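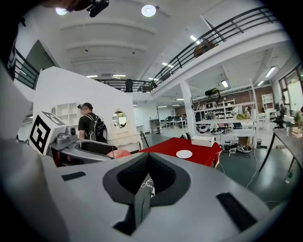

Wihongi wrote back on the last report asking whether the yeast sensor strain is any use to them if it only behaves in fresh medium, and could we please say so plainly this time. Fair. So, plainly: no, not yet. It works in fresh medium and it works in diluted whey. It does not work in whey straight from the dairy, and that is what they need. Most of this report is about why.

Progress report to Heltmont Fund
Dumura strain project, second period
27/05/2022

Where we are

Library build finished. 3,831 promoter variants designed, 3,000 ordered (budget), 2,030 came through cloning with the right sequence. Lower than we wanted. Losses were mostly in the long GC-rich ones, which the synthesis people did warn us about. We haven't reordered. Would rather spend the money on sequencing.

Screened all 2,030 in fresh medium with and without lactate. 119 gave a clear switch, meaning low signal without and at least a fivefold rise with. These are now in the freezer in duplicate, one set here and one set at Wihongi.

Of the 119, a handful hold up in diluted whey. None hold up in raw whey. Background goes high and stays there whether lactate is added or not.

What we think is happening

Two ideas. First, salt. Raw whey from the Wihongi site is saltier than the figures we designed against, and the host strain is stressed before the circuit does anything. Second, the sensor protein is picking up something else in the whey that looks like lactate to it. Pyruvate is the obvious suspect. Team is split on this. The salt test is cheap and is running now. Pyruvate test needs a clean-up step on the whey first, column is on order.

Not ruled out: both.

Software

Flistus (the design tool, for anyone new reading this) had a bug in how it scored ribosome sites. It was counting the spacer from the wrong end on reverse-strand parts. Found by one of the students comparing predictions against real readings. Fixed, rerun, and the ranking moved quite a bit, though the top of the list is mostly the same. The earlier table in the first-period report should be treated as out of date, please dont use it. New table is on the shared drive in the folder called scoring_v2. Ignore scoring_v2_old.

Documentation for Flistus still thin. Know this. It keeps slipping because the people who could write it are the people doing the screening.

Teaching strand

Course module ran for the first time in May. Undergraduates built a two-input AND gate from the parts list and measured it on the plate reader. Most groups got a gate. Some got an OR gate, which led to the best discussion of the week. Lab book marks were better than for the old module. We want to run it again with one more day for the transformation step, as everyone was rushed and plates were being read late in the evening.

Handout needs rewriting. Section on controls was unclear and several groups left out the empty-vector one.

Safety and approvals

Approval for contained work is in place and covers everything above. Nothing leaves the lab alive. If Wihongi want a strain on their own site for testing, that is a seperate application and should be started early, it will not be quick. We've drafted the first part. Kill switch design is unchanged since last time, escape rate still under the limit we agreed.

Money

Reagents over, travel well under, the two nearly cancel. Sequencing line will be over by the end of the next period if we do the second pass on the 119. Asking now for permission to move what is left of the travel line across. No extra funds requested.

Staffing: the half-time technician post is still empty. Advertised twice. Readvertising at a higher grade, Heltmont agreed this by email, noted here for the record.

Problems

Plate reader was down for nine days. Lamp. Back now.
Freezer alarm went off twice, no samples lost.
Whey deliveries irregular. We need the same batch across a whole screen or the numbers can't be compared. Have asked Wihongi to freeze one large batch and send it in portions.

Next period

Finish salt test, decide on host. There is a salt-tolerant strain we could move into, costs us a month or so of rebuilding.
Pyruvate test once the column arrives.
Second pass on the 119 in raw whey, same batch throughout.
Flistus manual, at least the install page and one worked case.
Answer to Wihongi on whether this is worth carrying on in whey at all. We owe them that before the next report, not in it.

Raw data and the updated budget sheet sent separately.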